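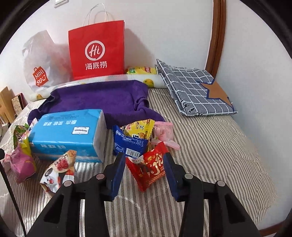 **Tool and station check, hand-held gripper work – room set 2**

Site: Istport, staff rooms used as tidy-up stations
Checked by: Graham Birkett
With: Florêncio Loureiro, operator
Date: 4 Dec 2021
Sheet no. 2955

Mark each line OK, FIX or N/A. Write a comment for every FIX.

## A. Gripper

- [x] Finger pads seated, no lifting at the edges – OK
- [x] Screws on both arms tight – OK. Checked with the small driver, not by hand.
- [ ] Fingers close evenly – FIX. Left one lags a little when the trigger is let out slowly. Florêncio works around it by squeezing twice, and that is how people get sore hands. Swap the unit before the next shift.
- [x] Handle clean, no sharp edges – OK

## B. Cable

- [x] Jacket undamaged along full length – OK
- [ ] Cable kept clear of feet – FIX. Operators step over it when they change sides of the bed. Flomik supplied clips in the spring and they are still in the drawer. Fit them.
- [x] Strain relief at the handle – OK

## C. Work area

- [x] Bed reachable without leaning past the knee line – OK
- [x] Light good enough to read small packets – OK
- [ ] Items sorted before start – FIX. The list says snacks, tissues, cloth and bags each get their own pass. In practice they are all put out together. Either change the list or change the setup. I would change the list. The operators prefer the mixed pile and say it is less dull.
- [x] No glass or open food within the pick area – OK

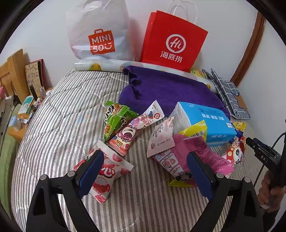 *Item C, mixed pile: snack packets, tissues, purple towel, shopping bags at the back.*

## D. Operator

- [x] Briefed on the stop signal – OK
- [ ] Break taken every 46 minutes – FIX. The timer was off. Florêncio says it interrupts him in the middle of a pick, so he mutes it. Agreed he can finish the pick and then stop, but the timer stays on.
- [x] Wrist and thumb check done at start – OK, no complaints
- [x] Knows who to call for a stuck finger – OK

## E. Changes to the job

This section was added after the Athanasiadis review and should be filled in by talking to the operator, not from the desk.

**What has changed since the last check?**
Florêncio used to clear and reset nine rooms a shift by hand. Now he does fewer rooms and spends most of the time picking slowly with the gripper so the Amico arm can be trained from it. He says the work is lighter on the back and harder on the eyes and the right thumb. He also misses moving between floors.

**What is he worried about?**
Whether the room hours come back if the arm goes live in January. I could not answer that. Passed to the shift office with his name on it, at his request.

**What would he change?**
A second handle size. The present one is too wide for two of the people on the late shift. He would also like to see what the arm does with his picks. So far operators have been shown nothing. This is easy to arrange and I have asked for it.

## F. Actions

| Item | Who | When |
|---|---|---|
| Swap gripper unit | Birkett | before next shift |
| Fit cable clips | Birkett | same |
| Rewrite sorting line in C | Birkett, Loureiro | next check |
| Timer left on during picks | Loureiro | now |
| Arm viewing for operators | shift office | January |
| Narrow handle, price and delivery | Flomik | waiting for reply |

Station may be used once the gripper is swapped and the clips are on. Re-check of A and B only – no need to repeat the full sheet.

G. Birkett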